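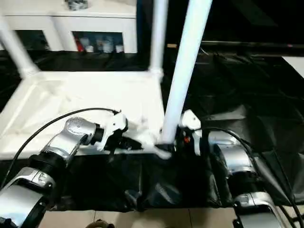
Donnie Dalgleish wrote:
Before you send the Judeck back, turn off the lens correction in the camera menu and try again. Half of the complaints about the 56 mm come from people who judge the JPEGs. The Yule bodies sharpen the edges far too much, and a soft corner then looks like a dirty one.

Inna Stasiv
Thank you, Donnie. I have tried this now, with correction on and with correction off. The corners are a little better when it is off, but my main problem stays the same. The autofocus goes forward, then back, then forward again, and it stops slightly behind the eye of the person. In daylight I see it rarely. In the evening, in a normal living room, I see it in almost every portrait.

I paid 300 for the lens, second-hand, from a shop in Cetby. The seller was polite and gave me two weeks to decide, so I still have some days. I don't wish to return a good lens only because I am using it wrongly.

pelham_row
Which focus area are you using? If it is the wide one, the camera chooses whatever has the most contrast, and with a dark jumper and a striped cushion that will be the cushion.

Inna Stasiv
I use the single point, the second smallest. Eye detection was on at first. Later I turned it off and put the point on the eye by hand. No cushions, I promise.

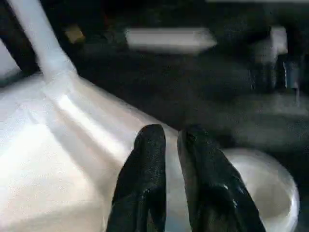
White plastic, close up

grainandbear
I'll disagree with Donnie a bit. I had this lens for a whole winter and it really does hunt in low light. It's a cheap motor with quite heavy glass to move, and no menu setting will change that. Sell it or send it back and buy the slower zoom. You lose some background blur and you gain pictures that are in focus.

Donnie Dalgleish
The slower zoom in a living room at night? She'd be at a shutter speed where the sitter can't breathe. I've used my copy for paid work and I don't get what she is describing. Mine does go back and forth once, then it locks.

grainandbear
Your copy, fine. They vary. I tried a friend's and it was worse than mine.

pelham_row
Inna, has the lens firmware been updated? The early ones from October had a fault with the newer Yule bodies. You have to do it through the socket on the rear mount, the camera can't do it for you.
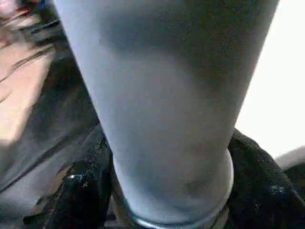
Last edited by Inna Stasiv on February 26, 2025

I did not know that a lens has its own firmware! I looked, and mine had the first version. The update took five minutes, most of which I spent searching for the right cable.

My result after one evening: it is better, but it is not solved. With the lens wide open, the focus now lands on the eye more often than before. When the only light is the lamp behind the sofa, it still hunts, and twice it gave up completely. I opened the raw files in Gustilura at full size, so I am not judging by the small screen of the camera.

I also tried focusing by hand, with the magnified view. These pictures are the sharpest I have from this lens, so the glass itself seems to be good. My sister did not enjoy sitting still for so long.

Donnie Dalgleish
Then it's a keeper in my opinion. Put a brighter bulb in the lamp, or move the sitter closer to it.

grainandbear
So the cure for the lens is a bulb. Right.

Donnie Dalgleish
The cure for most indoor portraits is a bulb.

pelham_row
One more thing to check: turn off continuous focus before you half-press. On my Yule it keeps making small movements even in single mode if the pre-focus option is left on. It's on the second page of the focus menu, and the name of it is not very clear.

Inna Stasiv
I found it, and it was on. I will repeat the portraits tomorrow evening with the same lamp and the same bulb, so the comparison is fair, and I will write here before I answer the shop.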